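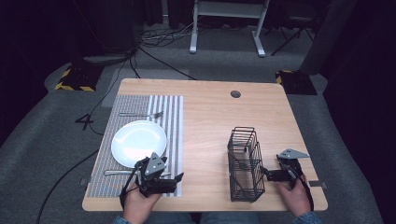

Slide 1: The table-clearing task, and why I lost most of a winter to it

Sun 9 February
By Yevdokiia Maksymiv

Hi everybody. (Wait for the door to close, people always drift in from coffee.) I'm Yevdokiia, I work on the software side at Planel, mostly the bits between the recording and the training. Leave this slide up while I talk, I'm going to keep pointing at it.

So, plate, fork, knife, striped placemat, wire basket. Two hand-held grippers, one per hand. I want you to look at the fins on top, the gray plates with the dark dots, and then I want you to look at the knife, and how part of the blade is hidden under the left gripper. Those two things are basically my whole talk!

Slide 2: What we record

Each take gives us three streams: the head view, the pose of each gripper, and how open the jaws are. They come in on separate clocks, and this is where I'd like to tell you we were smart from the start. We were not. Our first logger (Illia wrote it, he said I could say so) stamped every message when it got written to disk. Fine on a quiet machine. On a busy one the jaw signal could slide later than the video, and then you've got a policy learning to close on a fork the hand has already left.

Now we stamp at the source and line everything up afterward in a tool we call Druvavley. Please don't ask about the name. It resamples the streams onto one timeline and complains loudly if there's a gap.

(Show the before and after plot. Don't read out the axis labels, last time I got lost in them.)

Slide 3: 1000 takes, 79 in the bin

We had 1000 takes for this task when I froze the set in August. Druvavley threw out 79. I went through every one of those by hand, which took me 5 evenings and a truly silly amount of tea, and most were plain old tracking jumps. The gripper turns, the pose solver sees the dots at a bad angle, and it picks the flipped answer. In the log the hand teleports and comes back again.

The fix is boring and I love it. If the new pose needs a speed no wrist could manage, keep both candidate answers for a few samples and let the later ones decide. It's a tiny bit of code. Ask me after if you want to see it, it fits on one screen.

Slide 4: Flat silver things

Okay, the knife. Thin, shiny, lying flat, and whenever you reach for it you cover it up. Our detector was happy with the plate in pretty much any pose. With the cutlery it would say "knife", then "nothing", then "fork", all within one reach. And the planner sitting on top believed it every time! So it would start a knife grasp, drop the goal, and go off to do something about the plate.

(Pause here, people usually laugh at the replay. Let it run to the end.)

What helped was giving the planner some memory. Once an object has been seen clearly, it stays in the world model until something gives us a good reason to remove it. A gripper in the way isn't a good reason. You'd think I'd have started there, but I spent weeks retraining the detector first. Issue 3542 in our tracker, if anyone from Planel is in the room and wants to read me getting slowly more annoyed.

Slide 5: The basket

Tall, open at the top, thin black wire. Depth goes right through the gaps, so the first collision model had holes in it and the planner thought it could take a fork in through the side. We swap in a solid box shape now with the top left open, and the arm goes over the rim. Crude, yes. I'm keeping it.

Placing a long thing in there is still our weakest step. Held by the middle, a fork comes in crosswise and catches the rim. Illia is working on a regrasp, and he has opinions, so grab him at lunch.

Slide 6: What I'd like help with

If your group has a decent way to score how sure you are about a pose, per sample, please come find me. Ours is a hand-tuned number and I don't trust it. Also happy to swap notes on replay viewers, we've tried a few and keep going back to our own ugly one.

(If there's time, run the two-handed replay. If not, straight to questions. Repeat each question into the mic!)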